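Search Ballcombe Home Notes

Go

Cleaning Brushed Metal Without Streaks

2 min read

Brushed metal shows every fingerprint, and most streaks come from too much cleaner. Put two drops of dish soap in 8 ounces of warm water and use a soft cloth, wrung out well.

Wipe with the grain, never across it. Rinse with a second damp cloth, then dry right away -- air drying leaves spots, especially with hard water. Skip steel wool, bleach and oven cleaner.

For a sticky label, lay a warm wet rag over it for a few minutes and peel slowly. Cooking oil takes off what's left. Wash the oil away afterward.
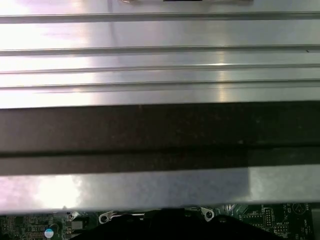 Metal & Trim

Grooves hold grease longer than flat strips do. Wrap the cloth around a plastic spoon handle and run it along each one, end to end.

Filed under: Kitchen Surfaces, Quick Cleaning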